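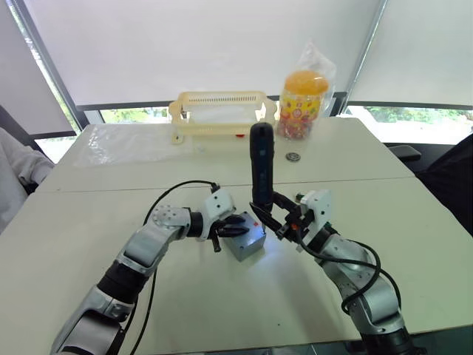
Two arms are four times the trouble of one, according to Ailsa Rennie, and she wants that on the record before anybody asks why the Gakville High robotics club is still running the same box task it started in September.

The club meets in the back classroom at the Hadmont Street building, Tuesdays and most Saturdays. The job they picked for the year sounds small. Two arms, one metal box, both grippers have to work on it together without fighting each other. One side pushes, other side has to give a little. If neither gives, the box shoots out or the software stops everything and you start over.

They have started over a lot. The club log shows 3476 tries since the fall, 424 of them counted as clean. Clean means no stop, no drop, no hand from a student. Most of the good ones came after spring break, when the team quit trying to plan the whole move ahead of time and went to short recorded moves driven by a person, then played back and corrected.

"We were stuck on 68 for weeks," Rennie said. "Sixty-eight clean ones and nothing. I was ready to go back to the line follower."

The change was partly luck. A sophomore left the grip force set low by mistake and the next run went fine, so they left it there and worked up from that. Also they slowed the left arm down. Slow looks bad in a demo but the judges at the Aguirre Invitational don't score on looks, they score on finished tasks inside 120 seconds.

Gakville is entered in the two-arm division, which is new this year. Five schools signed up so far. Teams get the box the morning of the event and its not the one they practiced with – same size, different weight, that is all anyone has been told. Programs can be edited up to the first round and after that they are locked.

The club's control program is called Tuteo, after a hamster, and students have written all of it except the safety stop. It will be posted for other teams to use once the season is over. Rennie would like somebody to clean up the comments first.

Still on the list before the meet: the handoff from right to left, which works maybe half the time, and a cable that keeps catching. A spare has been ordered.

Open practice is this Saturday, 10 to noon, and families are welcome. Younger students can try driving an arm if there is time at the end. Sign in at the front office, the side door stays locked on weekends. New members dont need any experience and can join untill the end of the month.

Last updated: Sunday, April 7, 2024

Contact the newsroom | © 2024 Gakville School News | Back to top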